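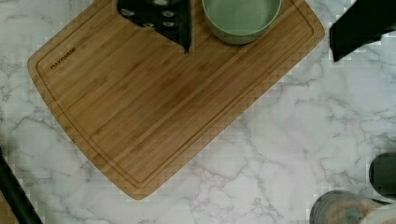
Household cleaning advice is usually written for surfaces that are flat and made of one material. The questionnaire used in Girnham and Flarkstead followed the same habit at first, and the early drafts asked only how often "the counter" and "the cutting board" were washed. People in the trial interviews had trouble with this. They gave one answer for the middle of a board and a different one for its rim. A bamboo board with a recessed juice groove and rounded corners, lying on a white marble countertop, already has two materials and a channel that a flat sponge may not reach. We therefore split the item in two, one part on the cutting surface and one on grooves, handles and edges. The wording of both parts is given in the appendix.

Home Studies > Working Papers > Self-Reported Cleaning > Section 4

4.1 Sample and response

Questionnaires came back from 1188 households. We removed those with no answer to the washing items and those filled in twice from the same address, and 1133 remained. Girnham is the larger town and makes up most of the sample. Flarkstead households were older on average and more likely to own their home. We did not weight the results by town. The tables are given separately for each place, and readers who want a pooled figure should keep the difference in age in mind.

The form had 32 items and was filled in by whoever said they did most of the kitchen work. In homes where two adults said they shared it equally, the form went to the one who opened the door. Štěpánek has argued that this favors people who are at home in the afternoon, and we agree that it probably does. Evening visits were added in Flarkstead but not in Girnham, where the Procházka estate could only be visited before 5 p.m.

4.2 Surfaces named without prompting

Before the closed items, people were asked to name the parts of the kitchen they cleaned after making a meal. The counter came first in both towns, followed by the sink bowl and the stove top. Cutting boards were named more often by people who cooked meat at home. Faucets were seldom named at all, and when they were, the answer was nearly always "the handle." The joint between a spout and the counter hardly came up, although it collects scale in hard-water areas and Girnham has hard water.

The follow-up item listed faucet parts by name. Once the base was on the list, many people said they wiped it weekly. We treat this answer with caution. Havlíček found the same jump in his Ultgate interviews, where reported cleaning rose for any part the interviewer mentioned, including parts some kitchens did not have. Finish also seems to affect how people talk about dirt. Owners of dark fittings complained of white spots, and owners of bright metal complained of fingerprints. On a faucet with a matte-black spout and a polished chrome collar, as in Figure 4, both complaints could apply to the same fitting.

Figure 4. Faucet spout and base collar.
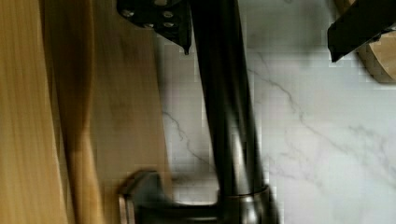 4.3 Frequency answers

The answer "daily" was used loosely. Some people meant each day without fail, and others meant on days when they cooked. The form did not separate the two. In the second round we replaced "daily" with "every day, even if no meal was made," and the share choosing it fell in both towns. Answers for grooves and edges fell the most. Weekly and monthly answers changed little, and we report them as given.

4 comments | 32 shares

Get new working papers by email. You can unsubscribe at any time.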